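FOR IMMEDIATE RELEASE

Fri 2 July

Koubek Opens Its Summer Season of Free Evening Concerts on Prukier Meadow

Music lovers, picnickers and anyone who simply likes to sit outside at the end of a long day are warmly invited to Prukier Meadow, where Koubek's free evening concerts return this week for another full summer. The opening concert begins at 7 p.m., and there is no ticket to buy and no seat to reserve. Bring a blanket or a folding chair, bring your neighbors, and bring something good to eat if you like.

The series is organized by Tindari, the small arts group that has looked after music in Koubek for many years now and that still answers its own telephone. This season it has put together 47 concerts, running from the first week of July to the closing night in October, with brass bands, string quartets, church choirs, a good deal of folk music and several young singer-songwriters who grew up within walking distance of the meadow.

"We started planning this summer while last year's chairs were still drying in the barn," said Miroslava Michalík, director of Tindari. "People write to us all winter long with their ideas – a fiddle player they heard at a cousin's wedding, a choir that sang at their school – and we do try to listen to every one of them. It takes us a while, and I'm afraid some of the recordings are very long, but that is how we found a lot of the people you'll be hearing this year."

The biggest change that returning visitors will notice is the new stage cover, made by the tent and canopy firm Taketent. The old cover served faithfully but kept only the front half of the stage dry, which was hard on cellos and harder still on pianists. The new one reaches right over the performers and gives the first rows of the audience a little shelter as well. It was put up in June, and the crew stayed on for two extra evenings to help the sound team move their speakers to either side.

With the new cover in place, Tindari has been able to change its weather policy, which has been the subject of more phone calls than any other part of the series. Light rain will no longer stop a concert. Gray evenings, drizzle and a bit of wind are all fine, and the music will go ahead as planned. Only thunder, or wind strong enough to worry the stage crew, will lead to a cancellation, and in that case a notice will go up at the meadow gate and on the Tindari telephone line by 4 p.m. whenever possible.

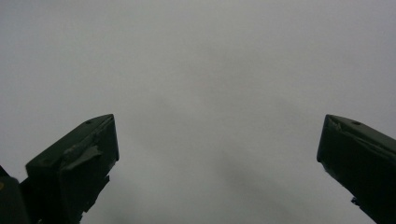 Gray skies are no reason to stay home this season.

"I have played on that meadow in sunshine, in fog and once in a wind that carried my music off toward the river," said Rostislav Oravec, who leads the Koubek Brass and will conduct the opening concert. "I ran after it and the band kept going without me, and I was told afterward that they had never sounded better. I'm very happy that we'll have a proper roof over us now, but I would like people to know that we always enjoyed it, whatever was going on up above."

The opening program is a friendly mix of marches, waltzes and film tunes, with a short set after the break from the Koubek Youth Choir. The choir has grown to 94 singers this year, and fitting them all on the stage at once took several tries and a great deal of patience from their teachers. They will sing four songs, the last of them together with the brass band, and the audience will be invited to join in on the chorus. Song sheets will be handed out at the gate.

Families with small children may like to know that the grassy slope on the east side is being kept as a family area, where nobody will mind if the little ones get up and dance. There is level ground near the gate for wheelchairs, with a firm path leading to it from the parking lot, and ushers will be glad to help anyone who would like an arm to lean on. Dogs are welcome on a leash. Please do leave glass bottles at home.

Food will be sold from 5:30 p.m. by bakers and cooks from Koubek, who will be offering soups, filled rolls, fruit pies and coffee. Visitors are kindly asked to bring their own cups if they have them. Last year's series drew 2585 visitors in all, and the washing up went on quite late some nights!

Parking at Prukier Meadow is free but limited, and the lot tends to fill up early on warm evenings. The walk from the center of town takes about 20 minutes along the river path, and it is a very pleasant one. Cyclists can leave their bikes in the racks beside the barn.

The concerts remain free thanks to gifts from local households and shops. Anyone who would like to help can drop something in the box at the gate, or speak with a member of the Tindari team during the break. The group would also be delighted to hear from people who can spare an hour before or after a concert to set out chairs, fold blankets or hand out programs.

The full list of concerts is available at the Tindari office, the Koubek public library and the ticket window at the meadow, which will be used as an information desk all season.

Press contact: Miroslava Michalík, Tindari, Koubek. Interviews with performers can be arranged on concert days before the sound check.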